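Keswood Wall Finishes – notes on the data

Keswood is a plain-text table of paint and masonry finishes for people who draw up house interiors and need names that stay the same from one room schedule to the next. Each row is one finish. The current file replaces the one from November, which had the limewash rows under the wrong heading.

Columns

code – short code, never reused
name – the name as it goes on the schedule
base – paint, plaster, stone or brick
sheen – flat, eggshell or satin; blank for stone and brick
coats – whole number, blank if not painted
note – free text, up to 40 characters

Codes have 6 characters. The first two give the base and the rest are a running number. Sort on the code, since names were revised in several places and no longer run in order.

Dark stone sits well next to a flat gray, and a deep red can take a thick white window frame without looking fussy. Sheen matters more than shade where two painted walls meet at a corner, so fill in that column even for samples.
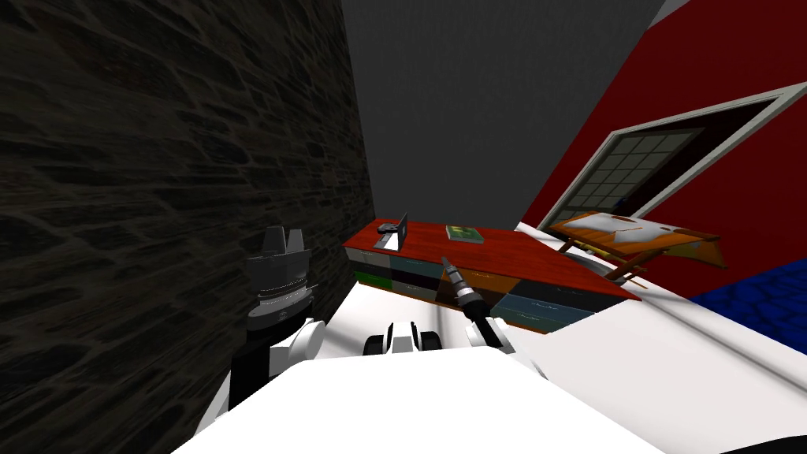

Aidan Ní Bhriain wrote back that the sheen column should allow a seventh of the paint rows to stay blank, as the Trinideo cards she copied them from never gave one. Those rows now read "unknown". Blank is kept for stone and brick only.

Known gaps

Wallpaper is left out. Brick has 7 rows and all are unpainted. The Nseir plasters carry their old names in the note column, and 16 of them still need a coat count.

Corrections go to the Trukedbridge list, one finish per message, with the code in the subject line.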